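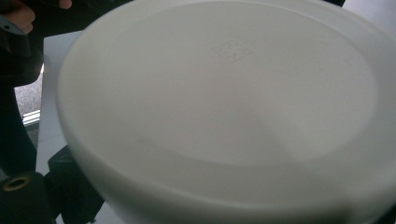
**PRESS RELEASE**
**For immediate use, March**

# Punance brings back its white kitchen bowls, with lids sold separately

Murkum – The household goods firm Punance will start again the sale of its round white plastic bowls and lids this month, after a pause of two years. The range is called Paltlow. It will be sold first in the Punance shop in Murkum and by post, and from the summer also in the shops of our partner Makowska.

Paltlow was our best-known range for a long time. When the old moulds were worn out we stopped the production, and we did not plan to begin it again. In the months after this we received 1,404 letters and e-mails from customers. Many asked where they could still buy a bowl. A larger part did not want a bowl at all. They had a good bowl at home and had lost or broken the lid, and they asked if we could please send only this one piece.

For this reason the new Paltlow range is sold by the piece. A customer can buy a bowl with a lid, a bowl alone or a lid alone. The diameters are the same as before, so a new lid closes an old bowl, and an old lid closes a new bowl. We have tested this with used bowls which customers kindly lent to us, including several with scratches and small dents in the rim. Two very old bowls did not close well. They were from the first year of the production, when the rim was thinner, and we mention this on the order form.

## What is the same and what is different

The range has 5 sizes. The smallest is meant for a sauce or a half onion, and the largest is wide enough for a dough for two loaves or for a salad for a big table. All sizes are made in white only. We were asked for green and for a pale yellow, and we have discussed it, but with one colour every lid in the cupboard goes with every bowl of its size, and the price stays lower.

The surface is matt, as it was. Glossy plastic shows each mark of the sponge, and the customers who wrote to us were quite clear about their wish in this point.

We have made two changes. The wall of the bowl is a little thicker near the top, so that the bowl does not bend when it is carried full with one hand. The bowls also stack deeper than before. A complete set, with the bowls inside each other and the lids standing at the side, needs a shelf 41 centimetres wide.

The bowls and lids can be washed in the dishwasher, on the upper shelf. They can be put in the freezer. They are not made for the oven, and in the microwave the lid should lie loose on the bowl and not be pressed down.

## Advice for tidying the cupboard

Together with the range we publish a short leaflet about the order in the kitchen cupboard. It was written by our customer service, which hears every day the same complaint: the bowls are all there, but the right lid is not found. The leaflet is free and comes with each order. From its contents:

- Take out all bowls and all lids and put them on the table or on the floor before you decide anything.
- Lay each lid on its bowl. What is left over at the end goes on a separate pile.
- Keep the lids upright, like plates in a rack, with the largest at the back.
- Store the bowls without lids. Closed bowls take much place and begin to smell.
- Keep the left-over pile for one month. If a bowl appears in the fridge, at the office or at the neighbour's, you will be glad of it.

Lids without a bowl can be brought to the shop in Murkum, also if they are from another producer. We collect them and give them to a recycling company in the region. Broken bowls are accepted too. We ask only that they are washed.

## Prices and availability

The Paltlow bowls and lids can be ordered from the middle of the month. The price list is sent together with this release and is also in the shop. Orders by post are packed in paper and cardboard, and the delivery takes some 90 hours inside the country. For other countries please ask for the costs before you order.

Makowska will show the complete range in its kitchen departments from June. The single lids will at the beginning be sold only by Punance, until we know how many of each size are needed. We expect that the middle size will be asked for most.

Samples for editors are available in all sizes. Please tell us with your request if you need the bowls, the lids or both.

**Contact for the press:**
Punance, Press Office, Murkum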